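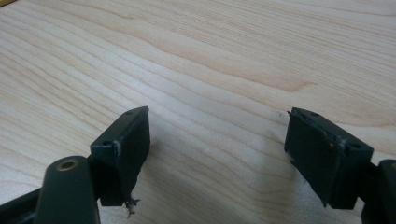
Fingers open over the bench, pads due for replacement.

Sat 25 January

Quiet building, so I got the whole day on the width estimator. Very happy with where it ended up!

Recap for Cremilda: the old tracker finds each pad by its top rim, fits a line, and takes the distance between the two lines as the opening. Fine on fresh pads. On these ones the rims are scuffed pale and there are frayed bits along the edges, and against blond wood the line fit wanders off into the fray. Width trace looked like a seismograph.

New idea, which I'd been itching to try since Thursday: ignore the rims and use the screw holes. Two on the top face of each block, small, dark and round, and they don't care how tatty the padding gets. So Lisasine now runs a blob pass first, pairs the holes by spacing, and solves each finger pose from its own pair plus the hinge geometry we already have.

Ran it on the Kumia set, 1000 stills, hand-labelled widths.
Rim tracker: 724 within tolerance
Hole tracker, first go: 832 within tolerance

That's on a first go, with thresholds I picked by eye! I went and made tea and came back to check I hadn't fed it the labels by mistake. I hadn't.

Went through the misses after lunch. Three kinds:
- deep shade on one pad, so the holes sink into the dark plastic and the blob pass gives up. Local contrast stretch before thresholding should get plenty of these back.
- the brass insert on the left mount taken for a hole. It has a dark bore, so fair enough, but it throws the pose miles out. Colour check on the ring around each blob, easy.
- specks on the table near a pad tip. Pairing by spacing kills most of them, but now and then one lands at just the wrong distance. I think the hinge constraint should go in before pairing, so a candidate off the finger's arc never gets a vote.

Wood grain gave no trouble at all, which surprised me — I'd expected the darker bands to fool something.

Put the colour check in before leaving. Haven't rerun the full set. Branch is oddsson-holes, not merged, and please don't merge it, the config still has my paths in it.

For the Trurkska controller: it wants width as a smooth signal, so I'd like to feed it the hole pose with a confidence and let it coast when confidence drops. The rim tracker never had a sensible confidence to offer. Holes do: how well the pair spacing matches the drawing. Came for free.

Still to do
Contrast stretch, then rerun all 1000
Move hinge constraint ahead of pairing
Ask Cremilda if the hole spacing in the drawing is the printed one or the older revision
New padding on both fingers, but keep the worn set in a bag, I want them as a test case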